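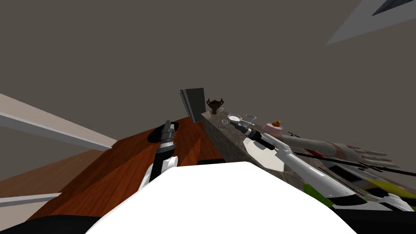
Wooden table next to the granite counter

Home Coffee Corner > Grinders and Beans
Thread: Beans going flat before I finish the bag

delwojcik
I buy the Carbone medium roast in the 300 gram bag. The first week is great. By the second week the shots run fast and taste thin, and I have to keep going finer on the grinder to get anywhere near where I started. It's a Prela with stepped settings and I'm almost out of steps. I keep the beans in the bag, rolled down with a clip, in the cabinet over the stove. I drink two a day, sometimes one. Is this the beans, the grinder or me?
- Delphine

mokapot_mike
The cabinet over the stove. Move them. Mine were above the dishwasher for years and I had the same complaint.

ginevra_f
What's the roast date on the bag? Not the best by date. If it only has a best by, they could have been sitting in a warehouse since spring and you're getting the tail end when you open them.

Going finer as the bag ages is normal. Two or three steps over a couple of weeks wouldn't worry me. How many steps have you moved?

delwojcik
Only a best by, next September. I've gone from 12 down to 4. I use 17 grams in the double basket.

ginevra_f
Eight steps is a lot. I would look at the beans first and the grinder second.

Find a roaster that prints the date, buy a bag, split it the day you open it. Half in a jar for this week, half in the freezer in a zip bag with the air squeezed out. When you need the second half, take the whole bag out, leave it closed on the counter overnight, then open it. Opening it cold is how you get water on the beans.

tampandgo
I don't agree with freezing. I tried it for most of a winter and everything came out tasting like nothing. A vacuum canister does the job and you don't have to plan ahead. I have the Rirkum with the pump lid.

ginevra_f
Were you taking the same bag in and out every day?

tampandgo
Yes. That's how people use a freezer.

ginevra_f
Then you had condensation on the beans every morning. Freeze in portions and open each one once. I've done it that way since I got my first machine and I can't pick the frozen ones out when my husband pours them without telling me.

tampandgo
Fine, but most people are not going to portion out beans on a Sunday. She goes through a bag in nine days or so. That doesn't need a freezer. It needs a canister and a different cabinet.

hollis532
Agree with tampandgo that a freezer is overkill for 300 grams. But I had a pump canister too and the seal leaked after a few months. I never noticed because the lid still clicked. Check yours: pump it, leave it overnight, see if it hisses when you open it. No hiss, no vacuum.

I went back to a plain jar with a rubber ring. Filled to the top there isn't much air in it anyway.

mokapot_mike
Has anyone asked when the grinder was last cleaned?

delwojcik
I brush out the chute. I've never taken the burr out. I didn't know it came out.

mokapot_mike
On the Prela it does. Unplug it, empty the hopper, run it until nothing comes out before you unplug, then turn the hopper past the last coarse mark and lift. The upper burr has a wire handle. Dry brush only, no water. Put it back with the red tab lined up or it will sit crooked and you'll be back here with a worse problem.

Old grounds packed under the burr will throw off your settings. Mine moved three steps after a cleaning.

drip_only
Or buy a pour over cone and stop worrying about steps.

hollis532
Every thread.

delwojcik
OK. I took the burr out on Friday and there was a ring of old coffee packed in under it, dark and a bit oily. Cleaned it with a dry paintbrush. Same bag of Carbone, and setting 4 choked the machine completely. I'm back up to 9 and the shot took 46 seconds, so I need to go coarser still.

The beans are in a jar in the pantry now. I also ordered a bag from Drokico because they print the roast date.

ginevra_f
Good. Start coarser with the Drokico, and give it a few days after the roast date before you judge it. Very fresh beans foam a lot and the shots jump around. Mine settle after a week.
Ginevra Farina

tampandgo
No freezer required, I notice.

ginevra_f
She hasn't finished the bag yet.

delwojcik
Setting 11 this morning, 31 seconds, and it tasted like the first week again. I'll post when I open the new bag. Mike, is the lower burr supposed to come out too? There's a screw in the middle of mine.

mokapot_mike
Leave that one alone. Vacuum around it with the narrow nozzle.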